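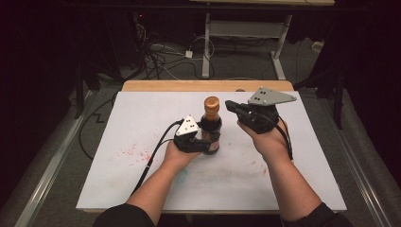 흰 판 위에 세운 유리병과 구릿빛 뚜껑

교열 프로그램 Derlow 사용 후기

저는 한국어와 영어로 보도자료를 쓰는 일을 합니다. 한국어가 모국어가 아니기 때문에 띄어쓰기와 외래어 표기가 항상 어렵습니다. 그래서 Derlow를 여덟 달 동안 사용해 보았습니다.

설치는 간단합니다. 다만 처음에 회사의 표기 규칙을 직접 입력해야 합니다. 저는 오후 한나절이 걸렸습니다. 한 번에 검사할 수 있는 분량은 2,000자이고, 긴 기획 기사는 나누어서 넣어야 합니다. 이 점은 불편합니다.

제일 마음에 든 기능은 표기 통일입니다. 같은 글 안에서 '컨텐츠'와 '콘텐츠'를 섞어 쓰면 바로 표시해 줍니다. 직함을 이름 앞에 쓰는지 뒤에 쓰는지도 검사합니다. 그런데 인용문 안의 말까지 고치려고 할 때가 있습니다. 말한 사람의 표현을 바꾸면 안 되므로 저는 인용문 검사를 꺼 두었습니다.

전에 쓰던 MacLeish는 영어 원고에서는 더 정확했지만 한국어 조사를 자주 놓쳤습니다. Derlow는 조사를 잘 찾는 대신 속도가 조금 느려서, 짧은 원고 한 편에 약 8초가 걸립니다. 6월 업데이트 뒤에도 속도는 비슷합니다.

요금은 두 가지이고, 저는 개인용을 씁니다. 팀용은 써 보지 않아서 평가하지 않겠습니다. 혼자서 한국어 보도자료를 자주 쓰는 분께는 권하고 싶습니다. 영어 원고가 더 많은 분이라면 체험판을 먼저 써 보시기 바랍니다.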